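# Chapter 7. Water That Stays in the Soil 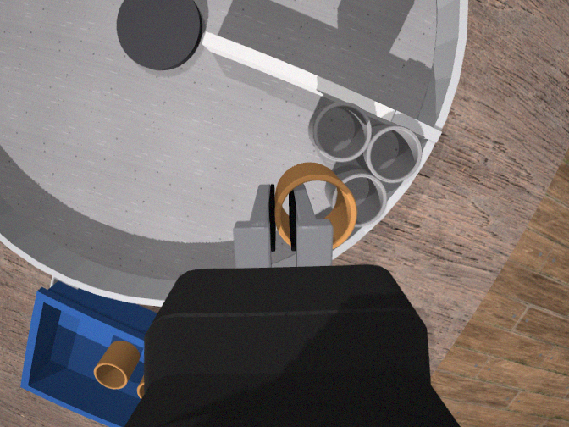

*Department of Soil and Water Studies, Dultier College*

A farmer in the Jedar valley will tell you that two fields can receive the same rain and give very different harvests. In this chapter we study why this happens. The main idea is the capacity of a soil to hold water against the pull of gravity, and we will use it again in Chapters 8 and 11.

Soil consists of solid grains and of the spaces between them, which are called pores. After a heavy rain all pores are full, and the soil is saturated. The large pores empty first, usually in one to three days. The water that remains is held in the small pores, and this state is called field capacity. Plants can use a part of this water – the rest is held so strongly that roots cannot take it.

Let us compare two soils. A sample from the upper terrace at Jedar, with a dry mass of 1,000 grams, held 173 grams of water at field capacity. A clay sample from Flinar, with a dry mass of 500 grams, held 200 grams. The second sample is smaller, but it kept more water. Before you read Section 7.1, calculate the water content of each soil as a percentage of its dry mass, and keep your results for the exercises.

Sections 7.1 and 7.2 explain pore size and texture. Section 7.3 describes the drainage test, for which you need a balance, a drying oven and patience. Students who have not yet read about grain size should return to Chapter 4, in particular to the table of sand, silt and clay.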